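About Okenness

Hi, I'm Baltasar Salinas, and I run Okenness, a tableware rental shop that started in my garage with 30 mismatched plates and one very patient neighbor. I was cooking for a cousin's wedding, we ran short of dishes, and I bought up everything the church sale had left. After the wedding three people asked to borrow the lot. So I started charging for it!

We're on Kostiuk Street now, in the old paint store, and we have 454 place settings on the shelves. White ones, yes, for the people who want white (fine, I understand, it goes with everything). My heart is with the colors, though. Orange goes out more than anything else we own, especially in October, and I keep buying more of it.

You can rent for a table of six or a party of 200. Come in and set a place the way you'd like it, plate, bowl, whatever else belongs at your dinner, and take your time moving things around. A bowl looks different next to a plate than it does in a stack, and people change their minds a lot once they see the two together. Bring your own napkins if you've got them picked out already.

Scrape the dishes and send them back, we do the washing. Chips happen, so please don't hide the chipped one in the middle of the pile (I will find it).
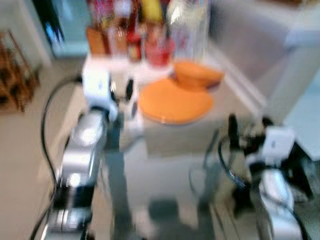
Pickup is at the side door until six, and if you're ordering more than 100 settings give me a call first so I can have them boxed before you get here.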